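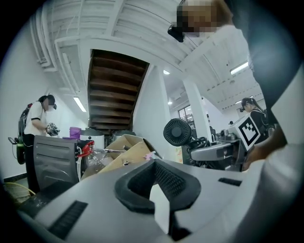

## Resetting the bench supply after a breaker trip

Applies to the Murkance two-channel supply on the Zullitz bench circuit. Allow 18 minutes for the full procedure.

1. Switch off both output channels, then the main switch at the rear.
2. Unplug all loads. Leave the leads on the bench with the ends separated.
3. Reset the breaker. If it trips again with nothing connected, stop and tag the circuit.
4. Wait 2 minutes, then turn the main switch on. The fan should start before the display does.
5. Set channel A to 8 V with the current limit at its lowest setting. Enable the output and check the voltage at the terminals with a meter.
6. Repeat for channel B.
7. Reconnect loads one at a time, smallest first. Raise the current limit to the value on the load's label.

### Load limits

The circuit is shared with the Ditwood soldering station. Keep the supply's total draw under 700 W while the station is on. Space heaters go on the wall circuit.

### If the display stays blank

Check the fuse drawer below the power inlet. Replace a blown fuse with one of the same rating and type. A second blown fuse means an internal fault; send the unit to Malinowski for repair with the fault sheet filled in.

The fuse box in the supply cabinet was last restocked in October.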